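3.2 Layout of the opened case

The inventory covers 72 desktop computers withdrawn from office use and passed to the Pulovura refurbishment workshop. Two units arrived without a power supply and were left out of the comparison, leaving 70. All came from the same reseller, Politis, and were logged in the Lela parts register before being opened. The register uses one line per removable part and records its position in the case, the type of fastening and whether another part must come out first.

Each case was laid on its side with the board facing upwards. Positions are given relative to the processor socket, which could be found at once in every unit. The rear panel was not used as a reference point, as its orientation on the table changed from one unit to the next. Parts were sorted into four groups: processor, memory, expansion cards and storage. Cooling parts and power supplies were recorded separately and are treated in Section 3.4.

Obstruction was scored by a single rule. A part counts as obstructed if a straight vertical approach to it is blocked by a cable, a bracket or another part. Loose cables were scored as found and were not tied back beforehand, so two cases of the same model can receive different scores. The variation visible within one working area is shown in Figure 4.

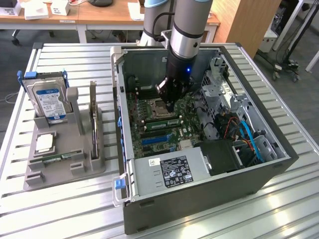
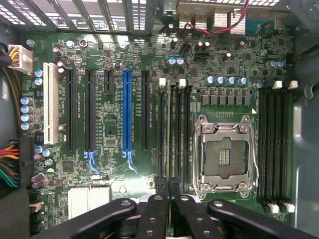
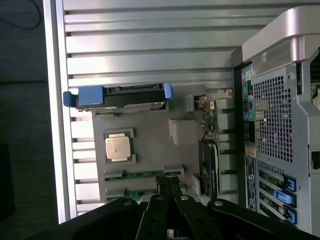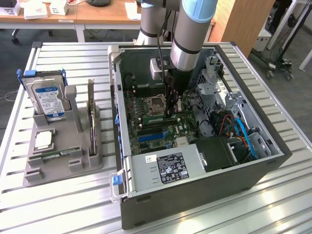

Figure 4. Interiors of opened tower cases. First: open processor socket, with a drive, processor, memory module and expansion card on the parts tray at the left. Second: expansion slots of mixed type and the ridged chipset heatsink. Third: hard drive in its carrier and processor in the socket. Fourth: memory module in line with the lower slot bank.

Memory gave the lowest obstruction scores of the four groups. The slots run parallel to one another and the end latches open outwards, so the only space needed is a short clearance at each end of the module. Where this clearance was taken up by a drive cage, the module could still be lifted once the nearer latch had been released by the full travel.

Expansion cards scored higher. The slot itself is seldom the cause; in most cases the metal bracket has to clear the retention clip at the rear panel before the card edge leaves the slot. Slots of different lengths and colours occur side by side on the same board, as in the second view of Figure 4, and colour was therefore entered in the register as a label only. It was not taken as evidence of slot type, which was read from the length and the position of the key.

Storage was the least uniform group. Drives held in plastic carriers came free without tools, whereas 9 units had drives screwed directly to the cage. Kosmas Pappas and Thanasis Makris scored the storage group independently, and their scores differed mainly where a data cable crossed the carrier without resting on it. These entries were scored again under the vertical approach rule and marked as obstructed.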